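3.2 Garment states and fold quality

Folding was divided into two phases, a suspended phase and a supported phase, following the scheme of Nygård and Kpodo. The material comprised 362 folding attempts on cotton T-shirts, of which 298 ended in a stack judged acceptable under the Landham criteria. The remaining attempts were retained for the analysis of crease formation.

In the suspended phase the fabric carries its own weight between two grasp points, and the depth of the sag depends on their separation. In the supported phase the table takes the load — friction with the table covering then limits how far a layer can slide. Sleeves were scored separately, as a sleeve left outside the band adds width to the finished fold.

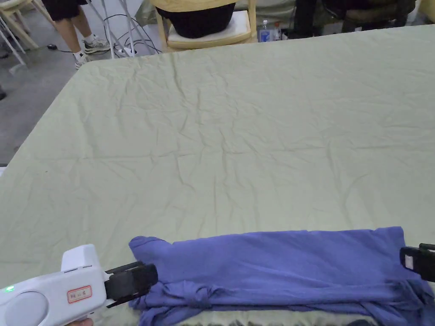
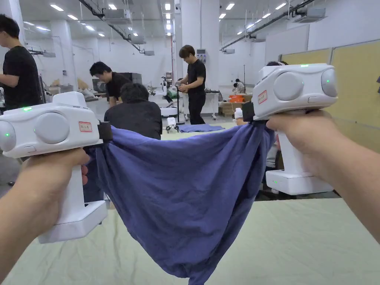

Figure 4. Blue-violet fabric on and above a green-covered table: supported (first panel) and suspended (second panel).

Band width was measured at three points and averaged. Attempts in which the widest and narrowest values differed by more than 50 mm were classed as skewed. Skew was more frequent when the hem was folded before the sleeves, and the order of folds was therefore entered as a factor in the model described in Section 3.3.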